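Plalico Home Assistance Study
Progress report to the Branermont Fund, third reporting period
Prepared by Zsófia Bakos, project lead

Summary

We have had a busy, bumpy and very productive period. The bumpy part first: in September we stopped all collection for 13 working days after a fault in the hand-held grippers, one that ended with a pinched finger and a large pile of recordings we could not trust. Everyone is fine, the cause is understood, and the tools are back in use with a better cable route and a stop that does what it should. We also came out of it with a checking routine I wish we had had from the start!

The milestone for this period was 400 accepted demonstrations of household sorting and tidying. We have 1,114 recorded, but the number we are willing to call accepted is lower while re-checking goes on (see "Effect on the data"). I would like to keep the money in the same budget lines and move the delivery of the second data set back by one month.

What went wrong

The grippers our collectors use are held in the hand and squeezed to close two finger pads. A small encoder in the linkage records how far the pads are open, and a camera on the side records what the tool is pointed at. Later, the robot arm in our lab replays the opening values together with the hand path. If the opening value is wrong, the arm will close when it should be open, or stay open with a bottle between its fingers.

The first sign came from the lab side. Junhao Zheng was replaying a batch of medicine-box tasks on the arm and saw it close early on a good share of them, sometimes in mid-air. He lowered the speed and tried again, with the same result. At first we all suspected the replay software, because we had updated it that week, and two days went into rolling that back and forth. That was the wrong guess and I own it.

The second sign was the injury. Győző Veres was holding the test jig on the arm at low speed, with the fingers commanded open, when they closed on the tip of his left index finger. He pressed the stop button. The arm stopped moving but the fingers kept their grip, and Rozália Kun had to release them by cutting power at the wall. Győző had a bruise and a sore nail, saw a doctor the same afternoon, and was back the next morning with a list of things he wanted to try. I stopped all work with the arm and the hand-held tools that day, and Katalin Tóth filed the incident form with our building safety office.

What we found

There were two separate faults, and they happened to meet.

The encoder cable. On the hand-held tools, the encoder cable ran through the inside of the linkage and bent every time the fingers opened. After enough squeezes the shield wore through near the pin. From then on the reading would freeze at its last good value for up to a second and then jump. Rozália found it by wiggling the cable while watching the live trace, and the jump showed up on the third wiggle. Four of our six tools had some wear. One was bad enough that you could see bare wire with a magnifier.

The stop circuit. Our emergency stop cut the arm joints but left the finger motor powered, so that the arm would not drop whatever it was carrying. That choice was made in the first year, when we only moved foam blocks, and it was never looked at again when we started working with people close by. With a frozen value coming in from a recording, the controller believed the fingers were open and kept pushing them closed.

The Brelteck motor drivers themselves tested fine, as did the power supplies. We swapped both anyway on one arm to be sure and saw no change.

What we changed

The encoder cable now runs along the outside of the body with a loose loop at the pin, held by two soft clips. Van Wijk made the clips for us in less than a week and sent extra sets, which was a huge help. Győző built a small squeeze rig from a windshield wiper motor (it is gloriously noisy) and we ran the new routing for 80 hours on it with no dropouts. The old routing failed on the same rig before the end of the first day.

The stop button now releases the fingers as well. A spring pulls them open as soon as power is cut, and we accept that the arm may drop things. For anything breakable we put a foam tray underneath. Grip force during replay is also capped at a level Katalin tested on her own hand before anyone else's, and nobody holds a jig by hand any more.

Each recording session now starts with a ten-squeeze check. The collector opens and closes the fingers fully ten times, and the software refuses to start if any reading freezes or jumps. It takes less than a minute. Our collectors grumbled for one morning and now they do it without being asked.

Back at work

Collection restarted with small, ordinary jobs in ordinary rooms, which is where this project is at its best. Bedroom tasks came first: medicine boxes, packets and bottles on soft bedding, with the usual household things close by. Soft surfaces are harder than tables, and I am thrilled with how steady the new traces look on them.
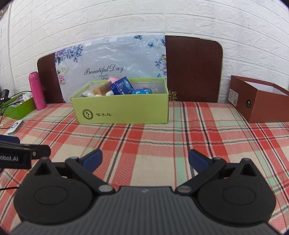 Medicine box task on a plaid bedspread, with the hand-held gripper open above it.

The opening values from these sessions replay cleanly on the arm. Junhao has run every accepted one at low speed and has not seen a single early close. He is now bringing the speed back up in steps.

Effect on the data

All 1,114 recordings are being re-checked. Junhao wrote a script that looks for frozen readings by comparing the encoder trace with the finger pads in the video, where the two can be seen moving. Anything that fails goes to Rozália, who decides whether the opening value can be rebuilt from the video or the recording has to go. Short dropouts can usually be rebuilt. Long ones during a grasp cannot, and we are marking those as rejected and keeping them in a separate folder for fault research.

I do not want to give you an accepted total until the script and the hand checks agree. You will have it with the next monthly note.

Budget and schedule

Repair parts, the clips and the spring release were paid from the equipment line and fit within it. The stoppage cost us staff time but no extra money. We ask for your approval of the one-month shift for the second data set. The first data set, already delivered, was recorded with the same tools, so we are re-checking that one too and will replace it if needed.

Next period

Finish the re-check and send the accepted total.
Bring the arm back to full replay speed.
Fit the new cable routing to the last two tools.
Start kitchen drawer tasks, which everyone here has been looking forward to for months.
Review every other safety choice left over from the foam block days. Katalin is leading this and has already started the list.

Katalin will send the incident form and the wear photos of the cables on request.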